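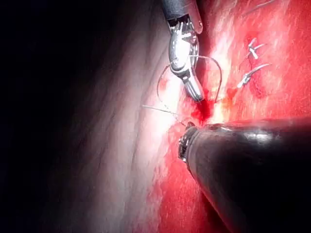

Wanted: people who'd like to spend six sessions getting better at tiny stitches

Home Courses Take Part Getting Here News Contact

Hi! I'm Thabiso Xaba and I look after the suturing practice sessions at Mollow. We're getting a new group together and I have places to fill, so if you're a surgical trainee, a scrub nurse, a vet, a vet tech, or a student in any of those lines, please read on (and pass it along to whoever you share a break room with).

What we're looking at is thread. How people pick it up, how long they leave the tail, what they do with the loop while the jaws are busy, and how all of that changes with a bit of regular practice. Anyone who has worked with suture over a red, shiny surface knows how easily a pale gray strand disappears on you. You look away for a second and you're hunting for your own tail. I've been teaching this for years and I still lose mine.

What you'd be doing

Each session runs 80 minutes, with a break in the middle and decent coffee. We start with plain knots on a pad to warm up the hands, then move to placing single stitches, then short running lines. By the third session we bring in the fiddly stuff: fine wire, small parts, things that spring back at you when you let go. A lot of people tell me this is their favorite bit. A lot of people also swear at it.

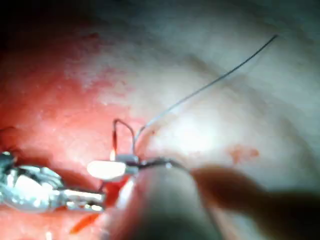
Fine wire and a small white piece with a gray metal sleeve.

You'll work in pairs for some of it. One person places, the other holds and keeps the thread out of the way, and then you swap. I'd love it if you came with somebody you already work with, but I'm happy to match you up if you're coming on your own. We talk a lot during the sessions – it's not an exam, and there's no grade at the end of it. What I do keep is a score sheet on knot security, tail length and spacing, and you can have a copy of yours whenever you ask.

Between sessions there's homework. You get a kit to take home (practice pad, thread, a needle holder on loan) and I ask you to do one short knot drill on most days and write down how it went. A line or two is plenty. Please be truthful in the log! A week of blanks is more use to me than a week you made up in the parking lot.

Who I'm after

You should be 18 or older and have tied at least a few surgical knots before, even badly. Left-handers, please come, I never get enough of you and the teaching notes need your complaints. Reading glasses and loupes are fine, bring whatever you normally use. If you have a hand or wrist injury that's still healing, I'd ask you to wait for the next group, which should start in May.

You'll also need to be okay with looking at blood and tissue up close for a good stretch at a time. Some students find that's harder than they expected, so if you aren't sure, write to me first and we'll talk it over.

The practical side

We meet at the Msimang Building, floor 7, room 47. The elevator opens right by the door. Bus riders want the Hodska stop, and there's free parking behind the building if you get there before the evening classes do. Sessions are in the late afternoon and I can offer a morning slot if enough night-shift people ask for one.

Your travel is covered and there's a payment for each session you finish, paid by Sidesar, who handle our money. You can stop at any point and you keep what you've earned up to then. All I'd want back is the needle holder.

How to sign up

Send me a short note through the Contact page with your name, what you do, how much stitching you've done, which hand you use, and the times you can't make. No resume needed. Please get it to me by 22/10/2026 and I'll write back to everyone, including the people I can't fit in this time.

If you have questions before you decide, use the same page and put "thread" in the subject line so I spot it. I answer most of them in the evening, once the pads are put away.

Thabiso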